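**Hand-guided picking: where we've got to**

The Bernari work has moved out of the workshop and into ordinary rooms. Malathi Varma's group now has 334 recordings of people picking up and putting down small household things with the hand-held grippers, against a target of 200 for the first round. Of those, 71 were done on beds and other soft surfaces, where items sink a little and roll when touched.
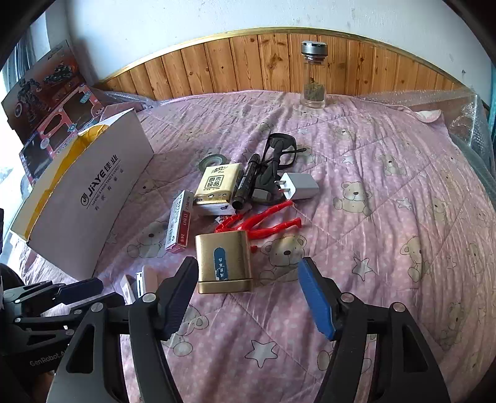
Soft surfaces are still the slow part. People new to the grippers tend to close the fingers too early and push the item along – Malathi asks them to stop, open fully and come in again from above. Please leave those second tries in. Mitska trains on the whole recording, and a clean recovery is as useful to us as a clean pick.

The next round is another 200, split between Crenshaw and the Grirkex office. Mix tall items with flat ones, and change the layout between takes. If a finger pad starts to slip on its link, swap the gripper and tell Malathi before you carry on. Spare pads arrive in October.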